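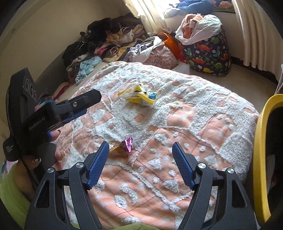
Divina Gatchalian
Matemática e verificação de jogos, Reller

Caderno de bancada, novembro, segunda-feira

9h10. Chegou a build nova do Endico. A nota do Kenneth diz "ronda de bónus mais generosa, mesma volatilidade". Gostava de perceber como é que uma coisa convive com a outra. Se a ronda paga mais e o retorno total ficou igual, alguém foi buscar esse dinheiro ao jogo base, e isso sente-se. Se não foi ao jogo base, então o retorno mudou e a nota está errada. Pedi-lhe a folha das tiras de rolos. Respondeu que está "quase igual à anterior". Quase igual não me serve, pedi outra vez.

9h40. Veio a folha. Diferenças que encontrei comparando com a que está no repositório:
- o símbolo do farol perdeu uma posição no rolo do meio
- o wild passou a aparecer encostado ao scatter no último rolo (antes havia sempre um símbolo baixo entre os dois)
- o resto está na mesma, tirando uma troca de ordem de dois símbolos baixos que ninguém soube explicar

A segunda incomoda-me. Com o wild colado ao scatter, há muitas mais paragens em que o scatter fica logo fora da janela e o jogador vê "faltou tão pouco". Perguntei se era de propósito. O Kenneth diz que é efeito secundário. Pode ser. Mas é um efeito secundário que calha muito bem a quem quer prender as pessoas à cadeira, e há jurisdições em que vão fazer-nos exatamente a mesma pergunta. Fica anotado para falar com a Felicidad.

10h30. Corri o Gratent com a configuração de sessão curta: saldo fixo, aposta fixa, a sessão acaba quando entra o bónus ou quando acaba o saldo. 500 sessões. Em 79 entrou o bónus. As outras foram até ao fim do saldo sem o ver.

Antes que alguém copie isto para um slide: 500 sessões é pouquíssimo. Serve para ver se há qualquer coisa partida, não chega para afirmar nada sobre o retorno. O Jomar passou pela minha mesa, viu o 79 e já ia a dizer que "a frequência melhorou". Melhorou em relação a quê? A corrida antiga foi feita com outro saldo inicial, e as duas não se comparam. Tenho de refazer a antiga com o saldo de agora. Fica na fila para esta noite, juntamente com a corrida longa.

11h15. Ronda de bónus propriamente dita. O texto da loja promete "multiplicadores que crescem a cada vitória até inundar o ecrã de prémios". Fui ver o que o código faz. O multiplicador cresce a cada vitória, sim, mas volta ao início sempre que há uma rodada sem prémio, e numa ronda típica há rodadas sem prémio com fartura. Ou seja, a maior parte do tempo o jogador está no multiplicador mais baixo a olhar para uma animação muito bonita de água a subir. A frase não é mentira. Também não é o que a pessoa vai encontrar.

Sugeri ao Rommel acrescentar "o multiplicador reinicia após uma rodada sem vitória". Ele acha que estraga o ritmo da frase. Estraga. Continuo a achar que deve lá estar, e se não couber na descrição, que vá pelo menos para a primeira página da tabela de prémios, onde agora está um desenho da capitã com um cachimbo.

12h05. Ideia que ouvi na cozinha e que quero deixar escrita para não a ouvir outra vez: "os jogadores gostam de volatilidade alta". Pedi a fonte. A fonte são os fóruns. Quem escreve nos fóruns são os que ganharam alguma coisa grande ou os que estão furiosos, e de uns e de outros não tiro conclusões sobre quem joga dez minutos no comboio.

14h00. Depois do almoço, comparação com o Zeleke. O argumento da equipa é que o Endico "é um Zeleke com tema marítimo" e que por isso os testes do Zeleke se aproveitam. Fui verificar. As linhas são as mesmas e o motor também. A tabela de prémios foi mexida nos símbolos altos e a regra do wild é diferente: no Zeleke substitui tudo menos o scatter, no Endico também não substitui o farol durante a ronda de bónus. Isto não está nas regras do jogo em lado nenhum. Encontrei-o porque uma combinação que devia pagar não pagou e passei vinte minutos convencida de que era erro do simulador.

Portanto os testes do Zeleke aproveitam-se para o motor e para mais nada. Abri dois registos:

Registo A: regra do wild com o farol, não documentada. Ou se documenta ou se retira a exceção. Prefiro que se retire, ninguém me deu um motivo para existir.

Registo B: o som de vitória toca quando o prémio é inferior à aposta. A pessoa aposta, recebe menos do que apostou e leva com trompetes. Já tínhamos discutido isto no Zeleke e ficou decidido que não. Reapareceu, suspeito que por terem copiado a pasta de áudio de uma versão antiga.

15h20. Resposta ao registo B, do Jomar: "é só um som". Se é só um som, tira-se sem custo nenhum. Mantive a prioridade.

15h45. Sessão manual, em telefone, com 4 pessoas da equipa e as 2 builds, sem lhes dizer qual era qual. Desconfio sempre destas sessões (pouca gente, toda a gente da casa, toda a gente com opinião formada sobre o Kenneth), mas para apanhar tropeções de interface servem. Notas soltas:
- o botão de rotação automática fica demasiado perto do de aposta; houve quem subisse a aposta sem querer e só desse por isso mais tarde
- a animação de entrada no bónus não se consegue saltar, e à segunda vez já cansa
- com o telefone na vertical, o contador de rodadas grátis fica tapado pela vela do barco
- nenhum deles soube dizer qual era a build "mais generosa"

O último ponto interessa-me mais do que os outros, embora não prove nada. Se a alteração não se nota, fica a pergunta de para que serve. Se só se nota em corridas longas, quem a nota é a nossa contabilidade.

16h30. Conversa com a Felicidad sobre o wild encostado ao scatter. Ela acha que passa na certificação, porque as tiras são reais e cada paragem tem a mesma probabilidade, sem nada forçado depois do sorteio. Concordo com a parte técnica. Verifiquei o sorteio e não há remendo nenhum depois dele. A minha objeção é outra e ela percebeu-a: passar na certificação diz-me que é permitido, e eu estava a perguntar se o queremos. Ficou de levar o assunto à reunião de produto. Veremos se chega lá com o mesmo nome com que saiu daqui, que da última vez "quase-acertos" transformou-se em "momentos de tensão".

17h10. Preparei as corridas da noite no Gratent:
- build anterior, sessão curta, saldo igual ao de hoje
- build nova, corrida longa, jogo base e bónus em separado
- build nova com a exceção do farol retirada, para ver quanto é que aquilo mexe no retorno

Semente registada no ficheiro de configuração. Peço por favor que não parem a máquina para instalar atualizações, já perdi uma noite assim com o Zeleke.

17h35. O Rommel mandou nova versão do texto da loja. Saiu "inundar", entrou "transbordar". Não fala do reinício do multiplicador. Devolvi com o mesmo comentário, palavra por palavra.

Por ver amanhã:
- resultado das três corridas antes de falar com o Kenneth, e não depois
- porque é que os dois símbolos baixos trocaram de ordem
- confirmar se a pasta de áudio é mesmo a antiga ou se alguém repôs as trompetes à mão
- pedir à Felicidad a ata da decisão sobre os sons, se é que há ata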